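Speaker notes: Looking After the Hand-Held Gripper at the Jar Bench
Prendau workshop evening, 11/28/23
Long version, for reading from. Skip the bracketed bits if the clock is against you.

Opening

Good evening, and thank you all for coming out on a Tuesday. I know a talk about screws and brass inserts is a hard sell on a work night, so I'm going to try to be kind to you and get you to the coffee in good time.

What I want to share is how we keep one tool running. It's the hand-held gripper we use on the jar bench at Akix, the one we carry around to record picking and placing before any of it gets handed over to the arm. We've had it since July, and it has now been through 2,222 logged grasps, so I feel I've gotten to know it fairly well by this point.

(Pause here, let people at the back find a chair.)

Setting up

I start every session the same way, and I'd encourage you to find your own version of this. Before I go near a jar I open the fingers over bare table and just look at them. Are they facing each other squarely? Does one sit a little higher than the other? You'd be surprised how much you can tell with nothing in the way. Then I close them slowly, open them again, and listen. A dry pivot makes a small creak long before it starts to stick, and if you catch it at the creak you've saved yourself an afternoon.

Next comes the brass. The pivot pieces are plastic, and the threads are in brass inserts set into them. We love those inserts! Plastic threads didn't last us through one busy week on the old Ruchti hand. But an insert can creep upward if somebody leans on the driver, so I run a fingertip across each one and feel for an edge.

(Next two slides. Leave them up through the whole section and point at the lower left corner of each.)

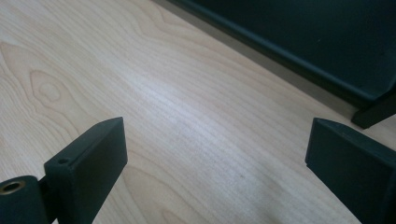
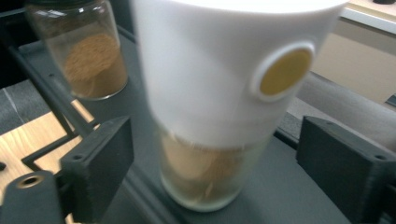
Open fingers over the bare tabletop, then at the jars. The brass insert is at the lower left in both.

Talking through the slides

So the first slide is my quiet check, with nothing between the fingers. I really do like a pale table for this, as dark fingers show up so clearly against it, and if you have any choice in what you work on I'd pick something similar.

The second is at the jars, with the short glass one between the fingers. Glass is where a poor setup shows itself. If one finger touches first, the jar gets nudged before it gets gripped, and then your recording has a little shuffle in it that you'll be looking at for weeks. Please take your time lining up. I still go too fast myself when I'm chatting.

The routine

Wipe the finger faces with a dry cloth after any work with powders. Fine brown powder gets into everything, the screw holes included, and a soft brush is the best thing for those.

Check the finger screws every 300 grasps. Snug, then stop. We use the short driver from the Lurkulo kit, mostly so that none of us can get too much leverage.

If an insert has lifted, take the finger off, warm the brass gently with the iron, press it flush and let it cool fully before a screw goes near it. The first time I did this I gave it nearly 18 minutes, which felt like forever, and it has held nicely.

Keep two spare fingers in the drawer, printed in the same batch. Always swap them as a pair. I once changed just the left one and spent a whole morning blaming the calibration.

(If there's time: tell the story of the missing washer. If not, go straight to questions.)

Closing

The check sheet is on the table by the door, please take one and scribble on it. I'd love to hear what you do differently, especially if you've found a better brush. Questions now, and then coffee.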